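Right, I read the Karner by-election flyers so you don't have to. There are four of them. Three have the same stock sunrise.

Bülent Bilgin left his own party in January to start a new one called Karner Together. It has 20 members and two factions.

His launch speech promised "a different kind of politics" and then a roundabout at Etim Road, which every candidate since my childhood has promised. The roundabout has outlasted three premiers and one of them was quite fit.

Annelies Van Dijk won last time by 200 votes out of 3,954 and has called it a strong mandate ever since. Fair enough, I'd frame it too.

Asked at the Dekex hall where she differs from Bilgin on the ferry subsidy, she said "tone".
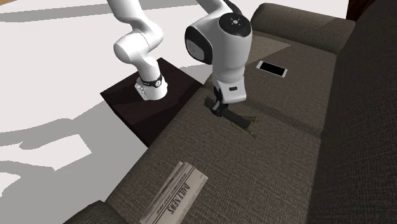

Myrtle Kowalczyk is running as an independent and has the only costed policy in the race. It's about bin collection. I've read it twice and I'm a bit in love.

Preferences, for the tragics: Bilgin's card puts Kowalczyk second and Van Dijk last. Van Dijk's card does the reverse. Kowalczyk's says "number every box, you're adults".

Anyway, pre-poll's at the old library, ramp's round the side. The sausage sizzle is cash only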